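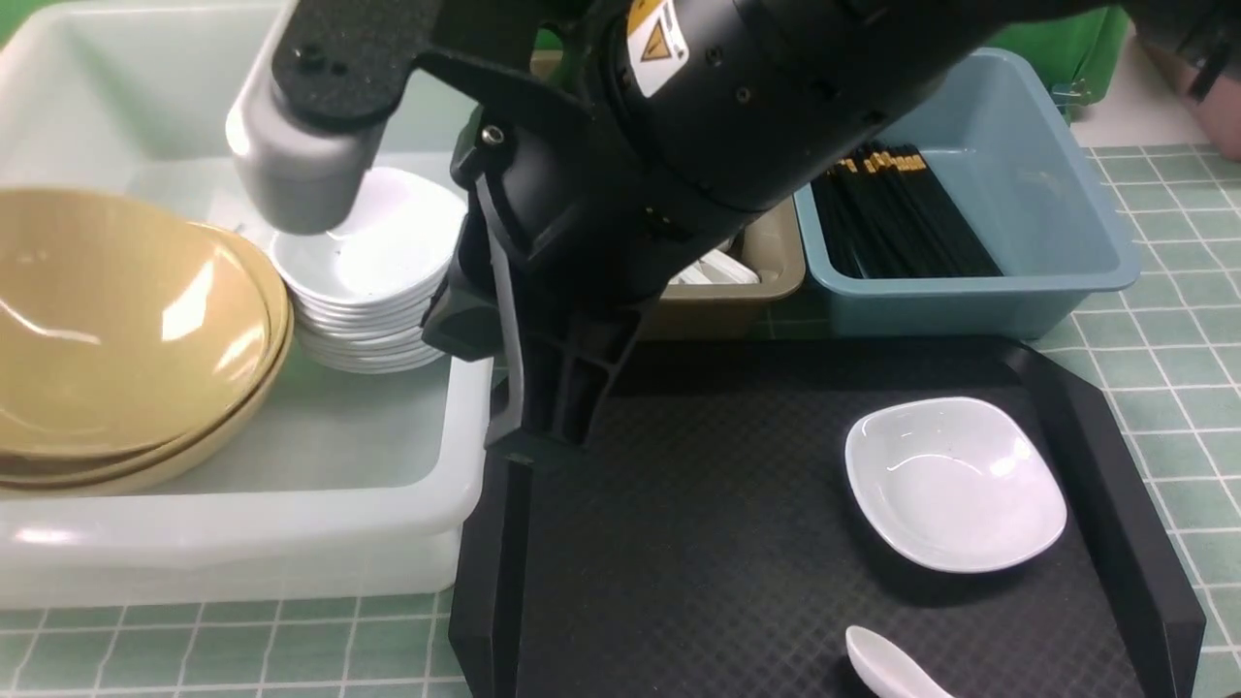

Canteen Tableware Sorting: Project Report
Oct 13, 2024

Our starting claim was that giving bowls, saucers and chopsticks their own bins makes table setting faster. I doubt we showed it. Sorted bins took 118 seconds per round and mixed bins took 141, but we always ran mixed first, so practice could explain the gap. Bowls and saucers also shared one bin all through August, which muddies "sorted." The Wimow guide we followed promises big savings. After 11 rounds I would not repeat that promise.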